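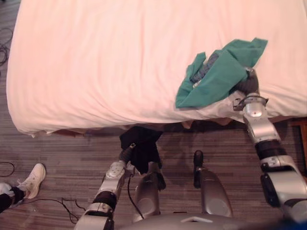

町のお金は、だれが使い道を決めるの?

フリルビルという町を例に、町のお金の話をします。フリルビルには2,051人が住んでいます。町には図書館、水道、ごみ集め、道路の修理といった仕事があり、どれもお金がかかります。そのお金の多くは、住んでいる人やお店がはらう税金です。

税金は、町で暮らす人たちがみんなで出し合うお金です。集まったお金を1年間でどう使うかをまとめた計画を「予算」といいます。

予算の案をつくるのは町長と役場の人たちです。ただし、町長が一人で決めることはできません。案は町の議会に出されます。議会は、選挙で選ばれた議員が話し合うところです。 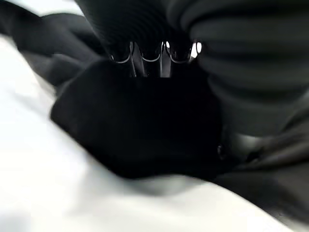

議員は案を読んで、役場の人に質問をします。「この橋の修理は来年でも間に合いますか」「図書館の本を買うお金が去年よりへったのはどうしてですか」というような質問です。答えに納得できないときは、案を直すようにもとめることもあります。最後に多数決をとり、賛成が多ければ予算が決まります。

意見が分かれるとき

フリルビルでは、サカム通りに街灯をふやすか、ハッジ公園の遊具を新しくするかで意見が分かれました。両方やるにはお金が足りません。通りの近くの人は、夜道が暗くてこまると言いました。小さい子のいる家の人は、すべり台が古くて使えないと言いました。どちらの意見にも理由があります。

このとき、街灯を先にしてほしいという署名が400人分集まりました。署名とは、同じ願いを持つ人が自分の名前を書いて、議会や役場にとどけるものです。署名が集まっても、そのとおりに決まるとはかぎりません。議員はそれを読んで、話し合いの材料にします。
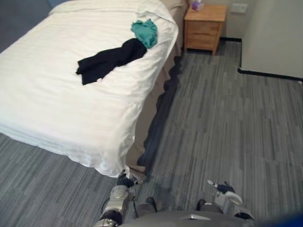
話し合いは3回開かれ、街灯を先につけて、遊具は次の年の予算で考えることになりました。反対した議員もいましたが、多数決で決まったので、町はこの計画で仕事を進めます。

決まったあとはどうなる?

年度が終わると、役場はお金をいくら使ったかをまとめます。これを「決算」といいます。議会は決算も調べて、予算とちがう使い方をしていないかをたしかめます。

子どもにもできること

選挙で投票できるのは大人だけですが、議会の話し合いを聞くことは「傍聴」といって、子どもでもできる町がたくさんあります。行く前に、おうちの人といっしょに役場に聞いてみましょう。町の広報紙にも予算のページがあります。数字が多くてむずかしいときは、学校や公園など、自分がよく使う場所のところから読んでみてください。

ことばのメモ
予算:これからのお金の使い方の計画
決算:使ったお金のまとめ
傍聴:会議をその場で静かに聞くこと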